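시뮬레이션 데이터 수집 갤러리: 손목 시점 편

Movico 프로젝트에서 파지 학습용 예제를 모으는 과정을 정리한 페이지입니다. 이번 편은 시뮬레이터 안에서 손목 시점으로 렌더링한 화면을 다룹니다. 실물 장비로 모은 자료는 Stollberg 편에 따로 올려 두었습니다.

수집은 원격 조작으로 합니다. 조작자가 화면을 보면서 그리퍼를 움직이면 관절값, 손가락 벌림 정도, 시점별 렌더링이 같은 시각 기준으로 저장됩니다. 작업은 네 종류이고 집기, 옮기기, 세우기, 밀어 넣기로 나눕니다. 한 작업당 목표는 400편입니다. 집기는 목표를 채웠고, 밀어 넣기는 아직 130편입니다. 실패한 시도도 지우지 않고 별도 표시를 붙여 보관합니다.

손목 시점은 물체에 접근할수록 정보가 줄어듭니다. 멀리서는 작업대 전체가 들어오지만, 가까이 가면 손가락이 화면을 차지하고 그 사이 틈으로만 앞쪽이 보입니다. 학습할 때는 이런 구간도 그대로 넣습니다. 초기 버전에서는 가려진 비율이 높은 장면을 자동으로 걸러 냈는데, 그렇게 학습한 모델은 접근 마지막 단계에서 손가락을 너무 일찍 닫는 일이 잦았습니다. 지금은 거르지 않습니다.

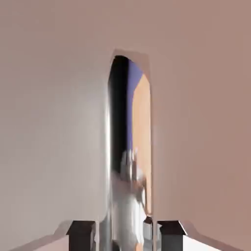

손목 시점 렌더링. 마주 보는 두 손가락 사이의 좁은 틈으로 흐릿한 흰색 형체가 보인다. 아래쪽 짙은 갈색 블록은 손끝 부분으로 보인다.

손가락 표면의 색과 조명은 에피소드마다 조금씩 바꿉니다. 밝기, 색온도, 광원 방향을 정해진 범위에서 무작위로 뽑고, 한 에피소드가 끝날 때까지 그 값을 유지합니다. 배경 벽과 작업대 색도 같은 방식으로 정합니다. 손가락 형상은 Tiltetti 모델 하나로 고정했습니다. 형상까지 바꾸는 실험은 Limsakul 세트에서 진행하고 있으며 두 세트는 섞어 쓰지 않습니다.

라벨은 두 단계로 붙입니다. 먼저 시뮬레이터의 접촉 기록을 읽어 접근, 접촉, 들어 올림, 놓기 구간을 자동으로 나눕니다. 그다음 사람이 재생해 보면서 경계를 고칩니다. 접촉 직전 구간은 손목 시점만으로 판단하기 어려워서 외부 시점과 나란히 놓고 확인합니다. 두 시점의 시각이 어긋난 에피소드는 다시 동기화하고, 그래도 맞지 않으면 학습에서 뺍니다.

학습에는 32편씩 묶어서 넣습니다. 같은 조작자의 기록이 한 묶음에 몰리지 않도록 순서를 섞습니다. 검증용은 처음부터 분리해 두었고, 조명 범위도 학습용보다 넓게 잡았습니다. 검증 결과는 작업별로 따로 집계합니다. 전체 평균만 볼 때는 밀어 넣기의 성능 변화가 잘 드러나지 않았습니다.

저장 형식 관련 메모
렌더링은 무손실로 저장합니다. 초기에는 압축 영상으로 저장했는데 손가락 안쪽 가장자리의 가는 선이 뭉개져서 바꿨습니다. 예전 형식의 파일은 3월까지만 보관하고 이후에는 새로 렌더링한 파일로 대체합니다. 관절값 파일은 형식이 그대로이므로 다시 받을 필요가 없습니다.

다음 편에는 밀어 넣기 작업의 외부 시점 화면을 올릴 예정입니다.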